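How much should I trust a summer league batting line?

Posted by Gadisa Jemal

My local club, Lirkside, just announced a catcher they signed out of a college summer league, and the write-up leans hard on his numbers there. He hit very well, and the club page calls him "the best bat in the circuit." I looked it up and he played 14 games. That's it. His spring numbers at school were ordinary, and he struck out a lot.

I've followed this team long enough to have heard this kind of thing before. In September they told us the same about a left fielder who was gone by the next season. So is there anything in a summer line worth reading, or should I skip straight past it? I don't have access to video, only box scores, and the box scores for the road games at Gorken are missing half the columns.

Oduor Mussa

I'd skip most of it. Fourteen games is a hot two or three weeks, and a catcher probably didn't start all of them. "Best bat in the circuit" is a club talking about a player it has already signed, so what else were they going to write?

If you want to get something out of the box scores, ignore the average and look at walks and strikeouts. Those tell you a little sooner whether a hitter has a plan up there. Even then I wouldn't bet lunch on it. Compare them with his spring line, and if the strikeouts look the same in both places, I'd believe the strikeouts.

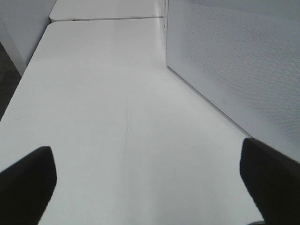
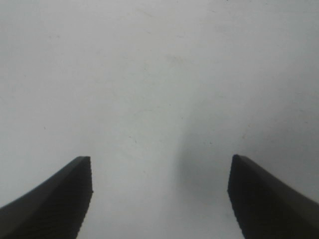
The other thing I'd check is who he was facing. Summer rosters turn over all the time. The better arms get shut down early because their schools don't want the extra innings, and by the last weeks you can have hitters seeing guys who barely pitched in the spring. A line built in that stretch is worth less to me than one from the opening weeks. Go by the dates of his big games, if the dates are even there.

And he's a catcher. The write-up you describe doesn't seem to say a word about his throwing or receiving, and I'd want to know why. Maybe the writer just likes home runs. Maybe he's headed for first base - in that case the bat has to be a lot better than it was at school.

WeltauBleachers

Disagree, kid can hit. My cousin saw him go deep 2 times in one night. You can't teach that.

ndungu_fan5

I don't think one night settles it either way, but I wouldn't throw the whole summer out. Some leagues use wood bats and a lot of college hitters look lost the first time they give up metal. If his was one of those, holding his own counts for something. Gadisa, do you know which bats they used? The league's rules page should say. If it was metal, then I'm with Oduor and you can stop reading the write-up after his height and weight.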